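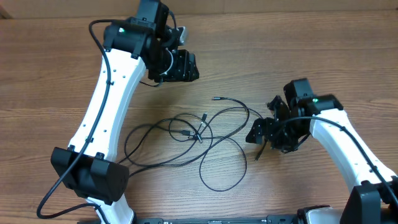

Fig. 1. Plateau en bois, fil apparent.

Chapitre 3 : retrait et gonflement du bois massif

Sous le point de saturation des fibres (30 % d'humidité), toute perte d'eau liée entraîne un retrait. Il est fort en direction tangentielle, moitié moindre en radial, négligeable dans le fil.

Variation de largeur : ΔL = L × k × ΔH, avec k en % par point d'humidité.

Application : panneau sur dosse, L = 87 cm, k = 0,30, ΔH = 8 points. ΔL = 2,09 cm. Prévoir des trous oblongs dans les traverses.

Le calcul sur quartier est à rendre à H. Ham.

Rubrique : Cours > Matériaux > Bois

Documents récents
Chapitre 2 : anatomie du bois
TD 2 : masse volumique
Chapitre 4 : séchage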